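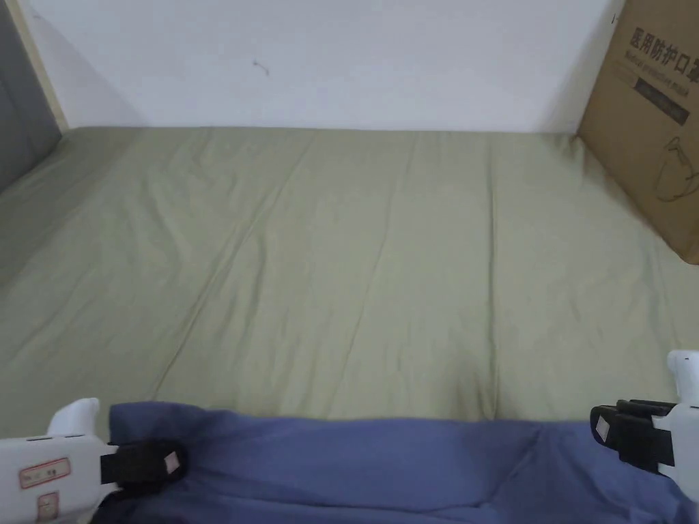
I have come around, later in life than I'd like to admit, to the idea that a guest should be left alone for the first hour. When we moved to Prendside, every visitor got the full tour from me – the garden, the stairs, the story of the stairs – before they had their shoes off.
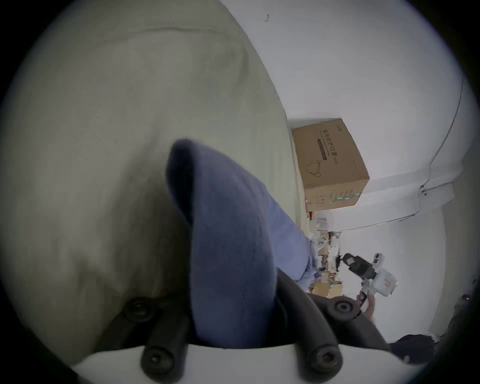
By the Wania house columnist
June 3, 2020

My grandmother did it better. She pointed you to your room, said supper was at 8, and went back to her radio. I slept wonderfully there every December, and I never once felt unwelcome.

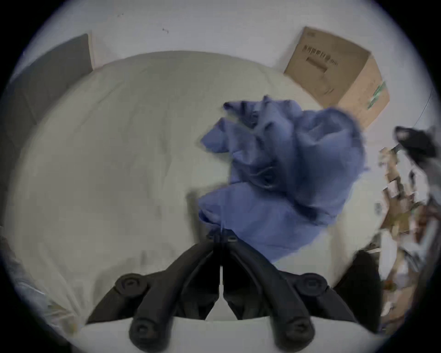

Fabric, up close.

So now I say hello, I say where the tea is, and I go and find something to do in the kitchen. People come down when they're ready, and they are so much nicer to talk to by then!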